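Grultley Main Street > Trader Guides > Window Grants > Section 3: Putting in your claim

Right, so your shopfront grant has been approved and the painters have been and gone. Good on you! I'm Shona Ritchie, I look after the grants desk, and this part of the guide is how you get your money back (we pay after the work, never before).

1. Log in to Ilent with the email you used when you applied. If you've changed it, ring Fraser Strachan before you do anything else, or you'll end up with two accounts and I'll end up with a headache.
2. Open your grant and choose Make a claim.
3. Add your paid invoices. Quotes don't count, even if they say "thank you" at the bottom.
4. Type in the total without GST. We match it dollar for dollar up to $350 for signs and awnings. Paint and glass are on a separate form, see Section 4.

Note: If you're in the old Cirillo arcade, or any other building from 1902 or earlier, you also need the heritage colour letter. Kenna MacAulay signs those, and she's quick.

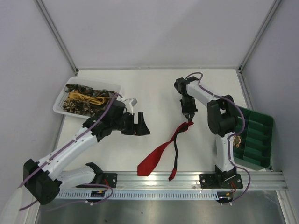

Red necktie held by a gripper over the tabletop, basket of folded textiles at the rear.

5. Upload your "after" photos. I like one taken from across the street and one from the footpath, in daylight, with the bins moved.
6. Press Send, then wait for the green tick. It can take a while on the shop wi-fi, so leave the page open!

Caution: Don't press Send twice. Kamol Suksawat did that with his café awning and both claims got locked, and it took us until May to untangle them.

Once your claim is in, you've got 35 days to fix anything I send back. After that it closes by itself and I can't reopen it, sorry. Payments show on your bank statement as Dekotow, so don't go reporting us to the bank.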